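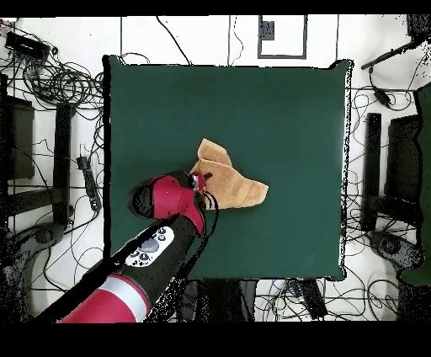
4. La decisión vista desde dentro: asesores, alcaldía y el aviso de hervir el agua

Quien haya leído las secciones anteriores recordará que el aviso de hervir el agua en Curkport se emitió en marzo, después de una noche de llamadas entre el laboratorio municipal, la empresa de aguas y el gabinete de la alcaldía. Hasta ahora nos hemos ocupado del aviso como texto: su redacción, su extensión, las palabras que escogió y las que dejó fuera. Toca ahora volver un poco atrás y preguntarnos cómo se llegó a él, que es una pregunta más incómoda y, a nuestro juicio, también más interesante, por más que obligue a apoyarse en recuerdos ajenos y en actas que no siempre se redactaron pensando en que alguien las leería después.

Nuestras fuentes para este apartado son de varias clases. Contamos con las actas del gabinete de crisis, con los borradores del aviso que el Ayuntamiento tuvo la amabilidad de cedernos y con los 3884 mensajes intercambiados en Privis, la plataforma interna que usaban los técnicos, una vez retirados los duplicados y los mensajes automáticos. A ello se suman las entrevistas con quienes participaron en la decisión. Les debemos mucho: hubo quien nos recibió en su casa, quien buscó cuadernos en el trastero y quien nos llamó a la semana siguiente para corregir una hora o un nombre que había dado mal.

4.1. El momento de los datos

La reunión decisiva empezó poco antes de la medianoche y se prolongó durante más de dos horas. El acta la resume en un solo párrafo, bastante seco, y de haberla seguido al pie de la letra habríamos concluido que el laboratorio presentó unos resultados, que la alcaldía los aceptó y que el aviso salió por su propio peso. Los mensajes cuentan una historia más enredada. Hendrik Mnguni, que dirigía entonces el laboratorio, llevaba toda la tarde insistiendo en que los resultados eran provisionales y en que la confirmación no llegaría hasta la mañana. En el gabinete, en cambio, la palabra «provisional» se entendía de otra manera: como una invitación a esperar.

Esa diferencia de lectura nos parece el nudo de todo el episodio. Para un microbiólogo, un resultado provisional puede ser motivo suficiente para actuar, y cuanto antes mejor; la provisionalidad describe el estado de la prueba y deja intacta la gravedad de lo que la prueba sugiere. Para un cargo electo, que tendrá que dar explicaciones ante los vecinos, los hosteleros y la oposición, la misma palabra señala un terreno poco firme. Pagano y Bravo ya describieron algo parecido en su trabajo sobre los avisos de calor, donde hablaban de «vocabularios vecinos», y hemos tomado prestada la expresión porque nos ha resultado muy útil (Catalina Bravo, además, leyó una versión temprana de estas páginas y nos hizo ver que la habíamos entendido a medias).

Lo que desatascó la conversación fue un gesto bastante sencillo. Mnguni dejó de hablar de concentraciones y mostró un plano de la red con los barrios que recibían agua del depósito afectado, entre ellos el del hospital. «A partir de ahí ya no me preguntaron si estaba seguro», nos dijo. «Me preguntaron a qué hora abría la cocina del hospital». Las dos personas del gabinete con las que pudimos hablar recuerdan el plano con mucha más nitidez que cualquiera de las cifras del informe, y una de ellas llegó a dibujárnoslo en una servilleta.

4.2. El peso del precedente de Gretside

No se entiende bien la cautela de aquella noche sin tener presente lo ocurrido en Gretside. El municipio vecino había emitido tiempo atrás un aviso similar que resultó innecesario, y las quejas de los comerciantes ocuparon la prensa comarcal durante semanas. El informe que la consultora Zanetti elaboró después recomendaba «extremar la verificación previa», una frase que aparece citada, casi siempre sin comillas, en muchos de los mensajes que hemos revisado. Nos llamó la atención que quienes la citaban no siempre hubieran leído el informe; Marlina Pillai, responsable de comunicación del Ayuntamiento, nos confesó con buen humor que ella lo conocía por un correo reenviado.

Leído entero, el informe es bastante más matizado de lo que su frase más famosa hace pensar. Dedica varias páginas al coste de los avisos tardíos y propone un modelo de aviso escalonado, con un primer mensaje breve que reconozca la incertidumbre y otro posterior que la resuelva. Ese modelo circuló aquella noche en Curkport — lo envió un técnico de la empresa de aguas, como archivo adjunto — y, hasta donde sabemos, quedó sin abrir hasta la mañana siguiente.

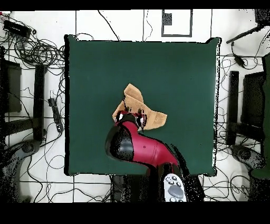 Figura 2. Brazo robótico rojo y negro que sujeta una toalla de color tostado sobre una superficie verde oscura.

Conviene ser justos con los protagonistas. Es muy fácil, con las actas delante y un café en la mano, señalar el documento que habría ahorrado la discusión. De madrugada, con los teléfonos sonando y una red de distribución que casi nadie en la sala conocía en detalle, un adjunto más es solo un adjunto más. Lewis Galbraith, que en aquel momento coordinaba los servicios de emergencia, nos pidió expresamente que dejáramos constancia de ello, y lo hacemos con gusto.

4.3. Quién firma y quién habla

Resuelta la cuestión de fondo, quedaba la de la firma. Se barajaron dos opciones: que el aviso llevara el nombre del laboratorio o que lo encabezara la alcaldía. La primera le daba autoridad técnica; la segunda, visibilidad. Los borradores conservan las huellas de la duda, con encabezados tachados y repuestos, y en uno de ellos figuran ambas instituciones en un orden que después se invirtió. Se optó al final por la alcaldía, con una mención al laboratorio en la última línea, y fue Pillai quien leyó el texto en la radio local.

Nuestros entrevistados discrepan sobre si fue un acierto. Mnguni cree que la voz de un técnico habría tranquilizado más, sobre todo a las familias con niños pequeños, y lamenta que la palabra «provisional», que tanto costó discutir, desapareciera por completo del texto leído. Pillai sostiene, por su parte, que los oyentes necesitaban una instrucción clara y que las reservas cabían mejor en la página web, donde se publicaron a primera hora. No disponemos de datos que permitan dar la razón a una o a otro. Las encuestas posteriores preguntaban por el cumplimiento del aviso y por el canal de recepción, pero no por la confianza en quien lo firmaba, y es una carencia que hemos lamentado a lo largo de todo el trabajo.

Sí podemos decir, en cambio, que la supresión de las reservas tuvo un efecto en los días siguientes, cuando hubo que comunicar la confirmación. El segundo comunicado repetía en lo esencial el primero, y en la centralita municipal se recibieron llamadas de vecinos que creían estar ante una contaminación nueva. Los operadores no tenían preparada una respuesta y la fueron improvisando entre ellos, por Privis, con una paciencia que se adivina en el tono de los mensajes. De esas conversaciones, y de lo que enseñan sobre el trabajo menos visible de la comunicación de riesgos, nos ocupamos con más detalle en la sección 5.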